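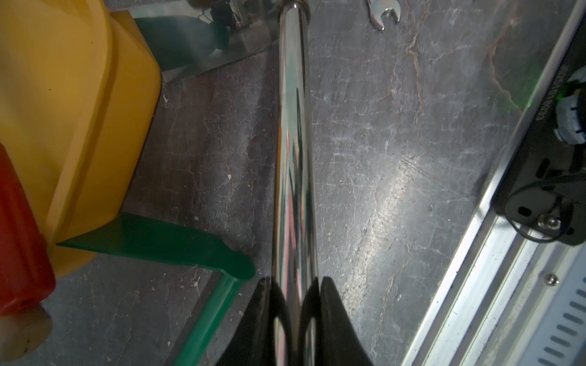 Ekotska Tool Library, Hand Tools Desk

Starter Hand Tool Kit (Ceda roll)

Back in stock as of 2019-05-22. Same kit as before, new canvas roll, the old one ripped at the ties.

$65 to buy, $12 a week to borrow. Members only for borrowing. 17 pieces incl. the roll.

Good for: flat pack furniture, bikes, leaky faucets, loose door handles. Not for car work, the ratchet is too small and you'll strip it. We've had two come back that way.

What's in it - combination wrenches, ratchet and sockets, one adjustable wrench, slip joint pliers, screwdrivers (flat and Phillips), hex keys. No hammer. People keep asking, hammers are seperate, see Imad Saliba at the desk.

Roll is washable, cold only. Wipe tools with an oily rag before you roll them up. Please dont tape your name on the handles, the glue is a pain.
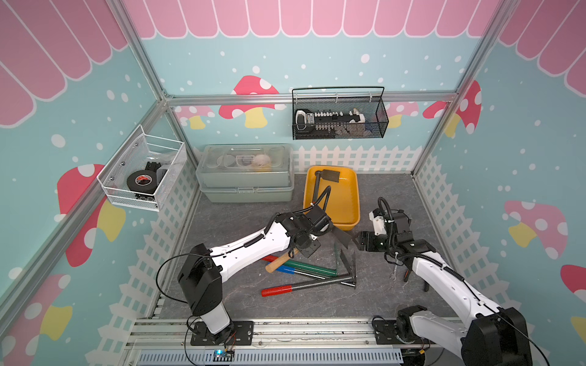

Hand tools, more than one kind.

Borrowing: one kit per household, back by closing time on the due date. Late is late. Missing pieces get charged at cost, ask Catrin Mathias for the list. Found a stray socket at home in December? Still want it back.

Buying: pick up only, no shipping yet. Cash or card. Returns ok if unused and the roll is still tied. Bulk orders for classes, email Sawsan Akl, allow two weeks.

Shares 17 | Comments 12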